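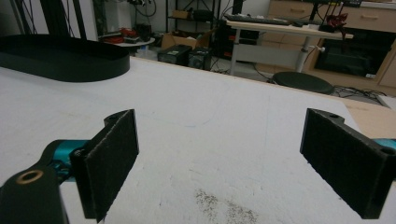 Covered worktop, main room. Black tray at upper left, small round table beyond.

Workshops > Hakham > Notices > Tables and surfaces
Posted by Ulla Granström, Hakham Workshops, November

Hakham Workshops has revised its guidance on the care of covered worktops. The principal points are set out in this thread. The full text is posted beside the sign-in desk and applies to all members and visiting groups.

The guidance concerns the large tables in the main room that carry a white covering over a wooden top. Uncovered benches in the side rooms remain under the earlier rules, which have not changed.

Light scuffs and small dents in the covering are regarded as ordinary wear. Members are not asked to report them. A cut, a lifted edge or a hole that exposes the wood should be reported to Torunn Solberg before the table is used again.

The covering does not extend over the whole of every table. On the table shown in the first post it ends on a diagonal at the right, and a section of the light tan wooden top is exposed. Exposed wood is not to be used for adhesives, inks or oils.

Marks on the covering fall into two groups under the revised text: drawn lines and spots. They are treated differently, and members are asked to read both entries before cleaning.

Drawn lines. Several tables carry lines left from layout work. The table above has a faint blue curve bending up to the right, and a fainter vertical line beside it. Members should ask whether a line is still in use before removing it. Lines marked on the table plan as permanent stay in place.

Spots. Dark speckles, such as the two loose clusters on the same table, should first be treated with a soft cloth and plain water. If the mark remains, leave it and enter the table number in the log. Scrapers and abrasive pads are not permitted on any covered surface.

The cleaning product supplied for the tables is Ravar. It should be applied to the cloth and kept off the table itself until the cloth is damp throughout. Bottles are kept in the supply cabinet and should be returned there at the end of each booking.

Trays. Each covered table is assigned one large tray for small parts and offcuts. The tray stays on its table. Members who need a second tray may request one from Holger Rustad when booking.

Trays should be placed toward the far side, leaving at least 300 mm of clear surface along the near edge. This is a change from the earlier guidance, which gave no distance.

Side tables. The small round tables are intended for hand tools in current use. Tools may remain there during a booking. They are to be returned to the wall racks afterward, including tools that were on the side table when the member arrived.

Cables. Cables should be looped and hung up off the floor and the tables. A cable that cannot be hung should be coiled and handed in at the desk.

Clearing time. The last part of every booking is reserved for clearing and wiping down. A 60-minute booking should be cleared in the final five minutes. Longer bookings should allow ten.

Replacement of coverings. Worn coverings will be replaced table by table, starting with those nearest the entrance. Fjeld will supply and fit the new material. Each table will be out of service for two working days, and the dates will be shown in the booking calendar.

Members holding a standing booking on an affected table will be offered another table of the same size. Where no such table is available, the booking fee will be credited in full.

We received 51 written comments on the draft guidance and thank all who responded. The section on drawn lines was rewritten as a result. A proposal to label trays by color was considered and has been deferred to the spring review.

Questions about the guidance may be sent to Ulla Granström. Questions about the replacement schedule should be directed to Stellan Sundqvist at the desk, mornings only. Replies to this thread are not monitored.

Recent notices
Booking calendar: changes to evening hours
Supply cabinet: new location for cloths and gloves
Plutora storage shelving: request for comments
Side rooms: rules for uncovered benches
Lost property held at the desk, November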